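Workshop Tips: Living With a Picking Arm

Posted 01/09/2019 in Workshop

We run a packing and kitting shop on the Prister estate, and since July the bin picking on line 2 has been done by an arm. The tips below come from the people who work next to it. Most cost next to nothing.

Mark out the bench first

Put tape corners on the bench where the bin sits before anyone starts teaching positions. If the bin gets knocked, you can put it back in a minute instead of calling the fitter. Use a colour that doesn't match the bench, and replace it when the edges start to lift. Old glue can be softened with a bit of white spirit on a rag.

Clamp the bin

An empty bin is light and will creep. A bar clamp with soft pads is enough for ours. Check it at the start of each shift with a firm push, and write the check on the sheet. We missed it for 9 days in July and had a lot of dropped parts to show for it.

Look after the cables

Cables on an arm get more wear than anything else. Leave enough slack for the wrist to turn all the way, then wrap the bundle where the cables meet so they move together. Don't pull the wrap tight. When the arm is stopped and locked off, run a hand along the bundle and feel for flat spots.

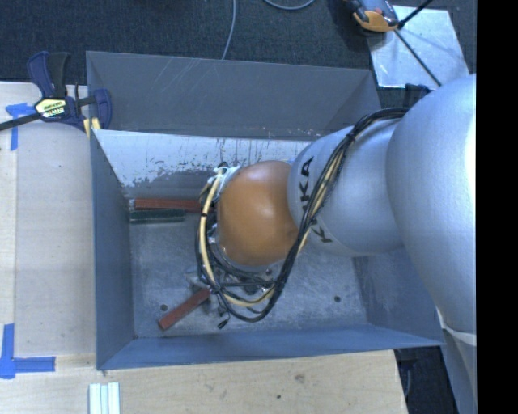 Keep the loop clear of the bin wall as well. A cable that rubs on a steel edge will go through its jacket sooner than you'd think – ours lasted 20 shifts before we moved the tie.

Don't overfill

When people picked by hand we tipped in a whole carton, 297 pieces, and sorted it out as we went. The arm does better with a few at a time. Parts lying flat with some space round them get picked first go. Parts stacked up against the wall usually need a person.

Sweep the bin out at break. Dust and chips make the lighter blocks slide. Scratches on the floor of the bin don't matter, but dents do, so swap a dented one out.

What changes for the people

Nobody on our line lost hours, but the work is different. There is less bending and more walking. Two of us used to stand at the bins all day and now look after the arm, the label printer and the Brunell sealer between us. Some like it. Some miss having a mate across the bench to talk to, and that should be said before you buy anything.

Swap round every two hours. Watching a machine is tiring in its own way and you stop noticing things.

Teach everyone on the shift to stop it and lock it off, temps included. At Zemdale, where I worked before, only the supervisor knew how, and the line stood idle every time he was at lunch.

Keep one hand-picking station set up with its own mat, stool and lamp. You will want it when the arm is down for service – and it stops people forgetting how the job is done.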